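No win, no fee, no idea what it costs

By Eskil Magnusson
August 10, 2023

My neighbour in Brestamley slipped on a wet step outside a shop last October and hurt her wrist. She was off work for a while and somebody told her to ring a solicitor, so she rang the one on the bus shelter. The advert said no win, no fee. It had a phone number, a smiling man in a tie and no figures at all.

I have been reading these agreements for a good few years, first as a clerk and now as a person people hand bits of paper to over the fence. I still find them hard going. Hers ran to nine pages and the part that mattered was on page seven.

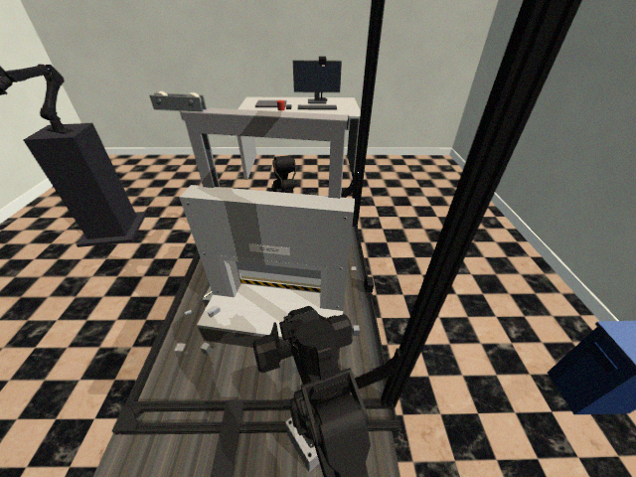
Sistton Law and Advice Writers' Group

What it said on page seven was that if she won, the firm would take a success fee out of her damages, and that she would also pay for an insurance policy to cover the other side's costs. The premium was £340. She had not asked for a policy and could not remember anyone mentioning one on the phone. She signed anyway, as most people do when their arm hurts and the person on the line sounds kind.

I don't say the firm did anything wrong. The terms were there in black ink. But I doubt very much that having a thing written down is the same as having been told it, and the trade leans on that gap harder than it likes to admit. When I put this to solicitors I get the same reply, that clients are sent everything and are free to ask questions. Free to ask, yes. You have to know there is a question first. 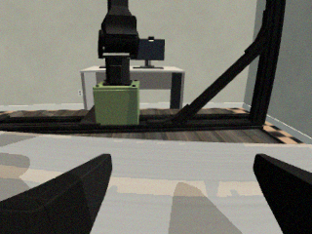 Gripper fingers over a pale tabletop, computer rendering.

Her claim settled for £900 more than the first offer, and the firm made a good deal of that in its closing letter. Fair enough, somebody did the work. The same letter listed the deductions in smaller type, and among them was £80 for "file handling". I asked her what file handling was. She thought it might be the folder.

The usual defence is that without these agreements ordinary people could not bring a claim at all. I accept a fair part of it. A woman on shop wages was never going to pay by the hour. What I don't accept is the jump from there to the idea that any arrangement will do, at any price, so long as the client ends up with something. We wouldn't swallow that from a plumber.

There is now a firm over in Daselent that puts a worked sum on the first page: if you get this much, we keep this much, you keep the rest. I went in ready to sneer and came out less sure. The sum used was a tidy one, and real cases aren't tidy. Even so, it was on page one.
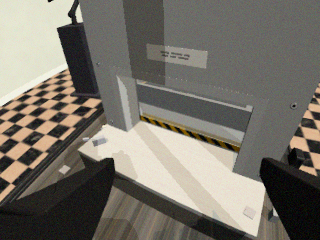

Grey housing with a label across its face, computer rendering.

Baird, the big name round here, has promised a "plain guide for clients". I've seen the draft. It is 254 words long and uses the word "journey" twice. The success fee gets half a sentence, and the insurance is called "protection", with no price beside it.

Perhaps the final version will be better. I would want to see the pounds and pence before I believed it, and until then my advice to anyone with a sore wrist is to turn to page seven before picking up the pen.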